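Small hobby business, where do you draw the line with custom orders?

Started by netow_paper
Board: Selling and Customers

netow_paper wrote:
Hello all. I make notebooks and small boxes from paper and book cloth, under the name Netow. Until this spring I sold only what was on my table at the market. Then one customer asked for a custom size, I said yes, and now custom work is more than half of what I do.

My problem is the changes. A lady ordered 60 guest books for a family event in August. We agreed on the color, the size, the paper. After I had cut the paper, she wrote that she would like them a bit wider. I did it and did not charge. Then she asked for a ribbon. Also I did it. In the end I earned less per hour than when I was a student washing dishes.

How do you handle this? Do you have a written rule? I am afraid to sound unfriendly, and in a foreign language I always sound more strict than I want.

Pilulik wrote:
Written rule, always. Mine is one page. Two rounds of changes before I cut, zero after. If they want something after cutting, they pay for the material again plus my time. In nine years I lost maybe three customers over it and I don't miss them.

ginach_ceramics wrote:
I disagree with Pilulik a little. One page of rules is fine when you are known. When you begin, people get scared of it. I would keep it to two sentences in the email where you confirm the order. "I start cutting on Friday. Changes after that cost extra." Finished.

Pilulik wrote:
Two sentences are what people say they did not see.

ginach_ceramics wrote:
They don't see your page also. Nobody reads a page.

old_imhof wrote:
Take a deposit. 50 percent. All the other advice is decoration. A person who has paid half thinks carefully before writing to you at 11 at night about ribbons.

netow_paper wrote:
Thank you, this is already useful. @old_imhof, do you ask for 50 percent also from people you know? Most of my orders come from friends of friends, and I feel strange to ask.

old_imhof wrote:
Especially from people I know. My sister-in-law paid a deposit for her kitchen shelves. She complained for one evening and then told everybody how well organized I am.

Ingeborg Schmieder wrote:
I come from the other side, I am the one who orders. I buy for a small gift shop and I have worked with many makers. May I say that a sample helps more than any rule? If I hold one finished piece in my hand, I don't ask for a change later. When I get only a drawing, I imagine something, and of course it is different from what the maker imagined. Charge for the sample if you must. I always pay it without discussion.

Pilulik wrote:
You are a professional buyer, Ingeborg. A bride's mother will ask for four samples and then choose the first one.

Ingeborg Schmieder wrote:
Then she pays for four samples — where is the problem?

netow_paper wrote:
I like the idea with the sample. It would have saved me with the guest books, I think. She saw only a photo on her phone, and on the phone everything looks small.

What I will try from now: one paid sample, the deposit, and a date after which nothing changes. I wrote the first version of the email today and it became too long, so I made it shorter, and now it sounds like a letter from a bank.
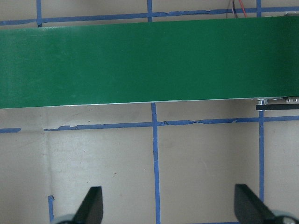 The sentence I cannot get right is the one about the deposit. I have "The deposit is not refundable after I have ordered the material." Is it rude? In my language we would put three polite words before it.

ginach_ceramics wrote:
It is not rude, it is clear. If you want it softer, put the reason first: "I order the material just for you, so I can't refund the deposit after that."

old_imhof wrote:
Leave it as you had it. Soft sentences invite questions.

Ingeborg Schmieder wrote:
As a customer I prefer the version from ginach. I understand immediately what my money is for. The other one I would also accept, but I would expect a less pleasant conversation.

netow_paper wrote:
I take the version from ginach. Sorry, old_imhof — I will use your percent, if not your tone :)
The next order is only 19 boxes, so it is a good one to test with. I will write here how it went.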